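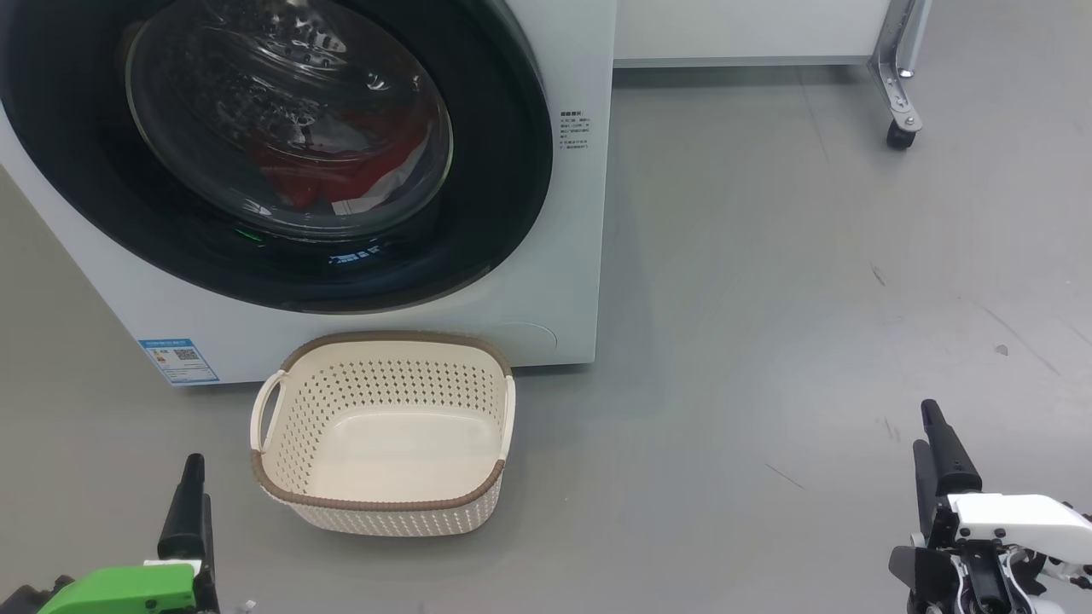 4.2 Start position for the unloading task

1. Place the basket on the floor in front of the washing machine, close to its base. In Pumico the basket must be empty at the start of each episode.
2. Keep both grippers low and pointed towards the basket, with the door closed.

Note: in the Talmont test the policy was trained on 300 episodes. With the wrist view removed, it dropped more garments at the door.

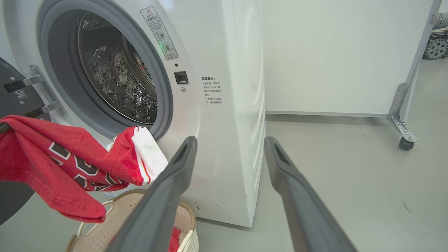
4.3 Recording the transfer

1. Mark the transfer phase when a garment is outside the drum, as with the red jersey.
2. Let the wrist camera run until the fingers are open and free of the cloth.

Caution: do not pull cloth against the door hinges.

Comments (2)

wodedham_lab: Is the phase mark needed for socks also?

Ardeleanu: Yes, for every garment. Wait 2 seconds before the next grasp.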